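Reports > Site visits > Tendel data collection open day

Last updated: 26 February 2024

Tendel opened its household data collection site to outside visitors for one afternoon in January. I went with Norbert Medve from our integration group. We build end-of-line handling for commercial laundries, so our interest was narrow: how training data for cloth handling is being gathered, and whether any of it would carry over to flatwork and garments on a conveyor.

The visit had two parts, a talk in the office on the ground floor and then the working rooms upstairs. Visitors went up in small groups. Ours was led by Dorottya Lakatos, who runs collection. The talk was given by Heriberto Serrano, who is responsible for the data pipeline after the recordings leave the building.

Serrano skipped the company history and went straight to the method. Tendel does not teleoperate a robot to collect its household tasks. An operator carries a gripper by hand and does the task with it. The camera on the gripper records what the robot's wrist camera would later see, and the position of the gripper is recovered afterward from the video and the motion sensor. The finger opening is recorded on the same clock. A robot arm with a matching gripper is then trained on the result.

He gave figures for the bedroom set only. It holds 926 accepted recordings. Another 202 were rejected, most of them for lost tracking. When the camera is pushed close to a plain sheet or a blank wall there is very little for the software to follow, and the path breaks. Patterned bedding gives fewer rejections than plain white, and Tendel buys patterned bedding for that reason. I asked whether this skews the training set. Serrano said it does, and that plain linen is now being recorded with slower approach moves to make up the difference. He had no results from that yet.

For us this is the main problem. Nearly everything on our lines is white.

Upstairs, the rooms are furnished as ordinary living space. Lakatos said the rule for dressing a room is that it should be livable that night. Clothes are left on beds, things are left in corners, and the operator works with whatever daylight there is. Each task has a written card stating the start condition, the end condition and a time limit. The card does not say how to do the task. Two operators given the same card will often pick up a garment from different points, and Tendel wants both versions. 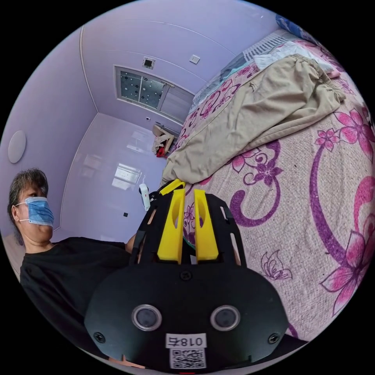
Lakatos was asked how long an operator can keep this up. Sessions are capped by the clock, and there is a fixed break between them. The weight of the tool is the limit, mostly in the wrist, and it shows first in the reset between takes, when people begin to hurry. The handheld unit used upstairs weighs 675 grams according to the sheet we were given. The previous version was lighter but its finger mounts flexed under load, so the recorded opening did not match the real one when pulling on heavy fabric.

The fingers came up several times. They are made to be swapped quickly. Vass, the supplier, delivers them in batches, and Hajnalka Hajdu, who looks after the hardware, checks each pair against a gauge before it goes on. Wear at the tips matters more than I expected. A worn pair slides on thin cotton where a fresh pair pinches it, and a recording made with worn fingers teaches the robot a grip that it will not get on its own hardware. Hajdu replaces a pair after 177 recordings regardless of how it looks. Medve asked where that number came from, and she said it was the lowest count at which a pair had failed the gauge.

Calibration is done at the start of each shift and again after any drop. It takes a few minutes with a printed board. If the second calibration differs from the first by more than the set limit, everything in between is flagged and reviewed by hand.

The robot demonstration was back on the ground floor. A single arm on a fixed stand was given a pair of pants on a low table and asked to lay them flat and fold them once lengthwise. We watched four attempts. Two finished. In one, the gripper took hold of both layers at the waist and dragged the whole garment off the table. In the other, it closed short of the fabric, opened, and repeated the same motion until Kinga Győri stopped it. She said the repeated miss is the more common fault and that it is being treated as a depth problem.

Cycle time on the two good attempts was well over a minute each. Tendel made no claim about speed, and nobody from the company suggested the system was ready for a laundry. The policy software is their own. The arm controller is licensed from Brenano, and Győri said the delay between camera and motion is still being measured.

Questions we left with them:

Can the handheld unit be fitted with wider fingers for terry cloth? Hajdu thinks so, but a new gauge would be needed.

Would Tendel record on our linen if we shipped it? Lakatos said yes in principle, with the cost to be discussed.

Does the method hold up with a moving belt under the work? Serrano does not know. The motion recovery assumes that most of what the camera sees is standing still, and a belt would break that.

The last point probably rules out direct use on the conveyor. It does not rule out the sorting table at Prondport, where the garments are stationary and the lighting is steady. Medve is writing up a request for a small trial there, limited to picking single garments from a pile, and I have asked Tendel for the task card format so that ours can match it.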